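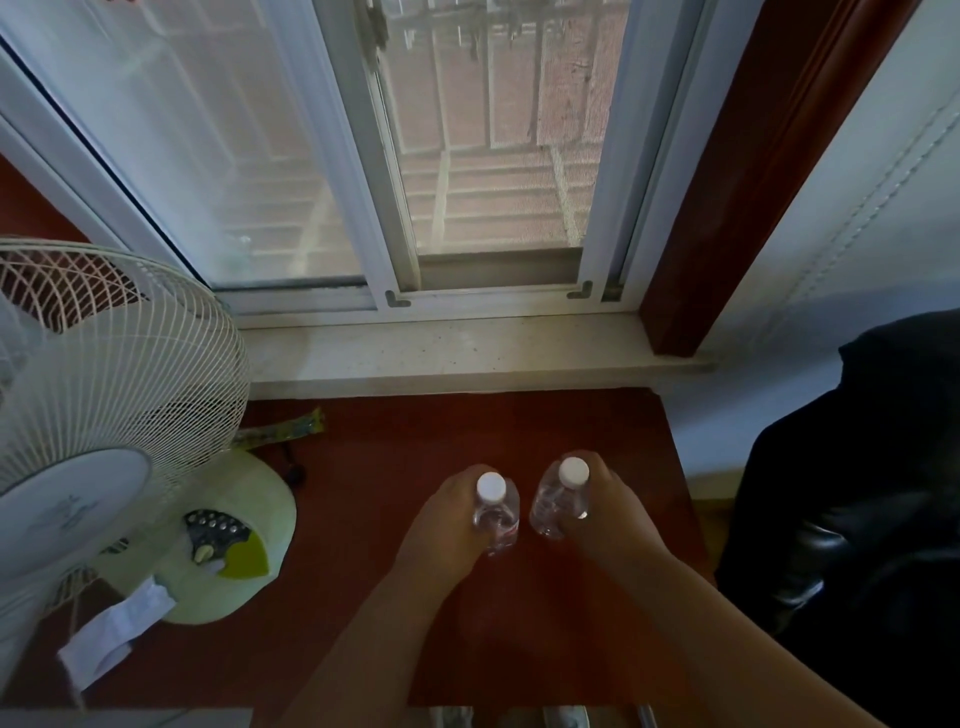 # The Window Room at Goodwin

Of all the rooms we let by the session, the Window Room is the one people come back for. It's plain and a bit old-fashioned in places, and we love it! You get a proper desk, a window on each side of the room, a fan with a good spread of air, and enough sill to put your things down on. If you're writing, revising, sewing, sorting a year's worth of receipts or just want a door to close for an afternoon, have a look through what's in it.

## The desk

Reddish-brown top, pushed right up to the window so that you look out over the sill while you work. It's the best spot in the building in the morning. The top is deep enough for a laptop with an open book in front of it, and people doing cutting out or card making tell us they can spread themselves quite happily (bring your own mat, please, and a coaster if you're a tea drinker, as the surface does mark).

The desk isn't fixed, so it can be turned to face into the room if you're having someone in for a lesson or a chat. Lift it, don't drag it. It goes back against the window when you leave.

## The window and the insect screen

A white sliding window with PVC rails and a grey mesh screen that slides on its own. We're very fond of this screen. You can have the window open on a June evening with the lamp on and still not share your desk with every moth in Vukon.

- The screen moves sideways. Push from the frame, never the mesh.
- If it sticks, slide it back a little and try again.
- Grit gathers on the stone sill and in the track. There's a soft brush on the back of the door if it bothers you.

The sill on this side is pale speckled stone and stays lovely and cool. It does catch whatever blows in, so give it a wipe before you put paper on it.

## The fan

An electric pedestal fan with a round white wire grille, pale green and cream on the base with a brighter yellow-green surround to the control panel. It looks like something from a seaside guest house and we wouldn't swap it. It lives at the left-hand end of the desk with its head tipped towards whoever is sitting there.

The push buttons are on the base, and there are 3 speeds. The lowest is the one to use if you have loose papers; the middle one suits most people, and the top one will clear the desk for you, so be warned! The little cream knob is one most visitors never touch. The head tilts by hand. Support the back of it as you do so and it'll stay where you leave it.

The paper tag hanging from the column is meant to be there. Please leave it on.

## The pink sill

Across the room is the other window, and under it the sill everybody asks about. It's a salmon pink with a white front edge, and it came with the room. We had a tin of white ready to go over it when we moved in and then couldn't bring ourselves to do it. With the dark brown floor below and the light coming in, it's the most cheerful thing in the place.

It's a good wide shelf too. Bags, flasks, a small pot plant, your lunch from Grato on the corner, all of it fits and stays off the desk. A few people have told us they stand at it to read, which sounds very pleasant. 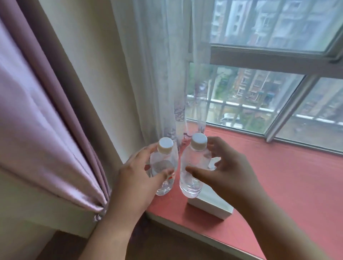 *Water on the pink sill, with the satin curtain to the left.*

## The curtain

Lavender-pink satin, heavy, and very full. It hangs in deep folds and has a real sheen to it when the sun gets round. Drawn across, it takes the glare off a screen nicely and makes the room feel a good deal cosier in winter. It won't black the room out, so if you need full darkness for a projector ask us about the Zatness Room instead, which has a roller blind.

The fabric snags on rings and watch straps. Draw it from high up with a flat hand, and keep food and ink well away from it.

## Also in the room

- 4 chairs, two of them padded
- Four sockets, two by the desk and two by the door
- A desk lamp with a bendy neck
- Coat hooks
- Wastepaper bin and a box for recycling (empty plastic bottles go in this one, caps on)

There's a kettle in the passage, shared with the next room, and mugs in the cupboard over it. Tap water is fine to drink. Cold bottled water can be bought at Grato if you prefer it, and they don't mind you bringing it up.

## Good for

Quiet solo work, one-to-one lessons, small craft projects, form filling, letter writing, long phone calls. A reading group has had it every month for ages and somehow manages with everyone round the one desk.

Less good for anything with music or hammering. The wall on the passage side is thin.

## Booking and using it

Sessions are booked by the morning, afternoon or evening. We leave 20 minutes between bookings to air the room, so you won't walk in on someone packing up, and you're welcome to wait in the passage if you're early. The room is up one flight of stairs and there is no lift. If stairs are a difficulty, the Zatness Room is on the ground floor at the same price.

Before you go:

- Fan off at the buttons and at the wall
- Both windows shut, screen slid across
- Curtain open
- Sills and desk clear, including bottles and cups
- Key back in the box by the front door

Lost property is kept downstairs for a month. We currently have a very nice green scarf and one glove.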